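Our robot budget is finally on paper

I sat in on the equipment planning meeting at Prodidance's Custdale shop, and the talk was all about what to buy next (and what to skip!). Volkan Yalçınkaya wants a second pair of arms by December – he's been asking since I met him.

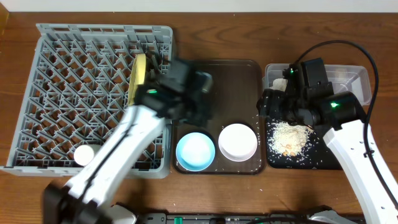
Two arms over the dish rack and trays.

The surprise for me was the small stuff. Zewditu Yimer's draft sets aside $353 for trays, racks and bins, plus $100 for rice and other loose things to clean up. I'd have guessed half that.
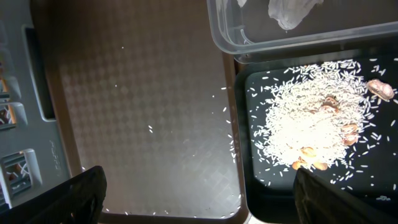

Photo: Prodidance

Then there are the fingers. Canpolat quoted eight spare sets, and Volkan would happily order more, but Zewditu is holding that line until she sees a price from Badero too. I'm with her on this one.

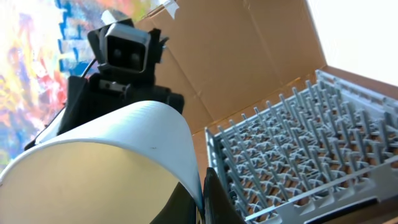
What's still open

Cameras, mostly. The wrist ones get really close to whatever the arm is handling, and Volkan would like to try a different lens before he commits. Zewditu penciled in around $300 for it, with a question mark.

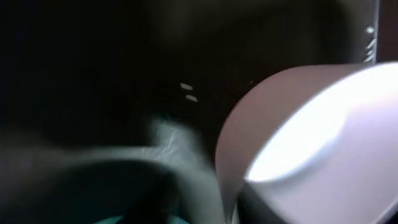

Will the second pair of arms be leased or bought?
Bought, if the draft goes through as written. Leasing came up – Zewditu didn't like the terms – and the final numbers go in next month.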